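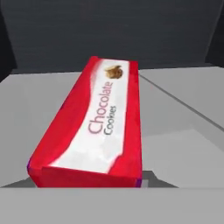

Kametlow (demonstration set)

Kametlow is a set of robot demonstrations recorded by remote control in simulation. It was made at the Incombe laboratory with Dalgleish, an open-source teleoperation program. Each of its 177 tasks is shown to the robot by a person who steers the arm with a handheld controller.

Objects

Most tasks use packaged groceries, such as a long red box of chocolate cookies with a white label. The objects are computer models placed on plain gray surfaces, and their starting positions change from one recording to the next.

Recording

Operators practice for 9 sessions before their work is kept. During a recording, the program stores the camera view, the arm's joint angles and the commands sent by the operator. Failed attempts are stored in a separate folder.

Release

The first version held 900 recordings. A later one raised the total to 1000 and fixed a timing error in the controller logs. Kametlow can be replayed in the Cistum simulator.

See also

Imitation learning
Kinesthetic teaching
Teleoperation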